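Course notes, unit 5: Budgeting a two-arm bench cell
Instructor: Elango Kurian

Working case for this unit: Ditstead wants a cell that picks small bottles. Bring the Povero and Chettiar quotes to the lab session in July.

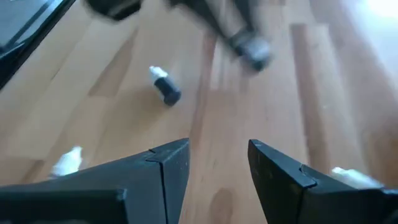
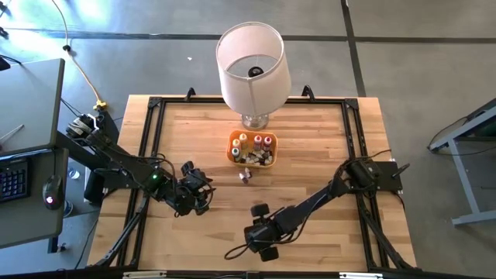 5.1 Direct costs
Arms are quoted per unit, and the gripper is often a separate line. Check both quotes for it before comparing totals. Per-arm lines for the case:

Spare servo set: $200
Wrist camera, mount and cable: $600
Frame rails, brackets and clamps: $600

The frame is charged once per cell. The other two are charged once per arm - a common error in last year's submissions.

5.2 Consumables
Finger pads wear and are replaced on a schedule. Book pads, tape and cable ties to operating cost. Test objects go here too.

5.3 Setup time
Vukeo bills $700 per day for calibration. Allow two days for two arms, and a third if the fixed camera is moved after sign-off. Floor space is costed at the facility rate, including clearance for full arm reach on all sides.

5.4 To hand in
One-page budget, capital and operating costs kept apart. State the replacement interval used for servos and where it came from.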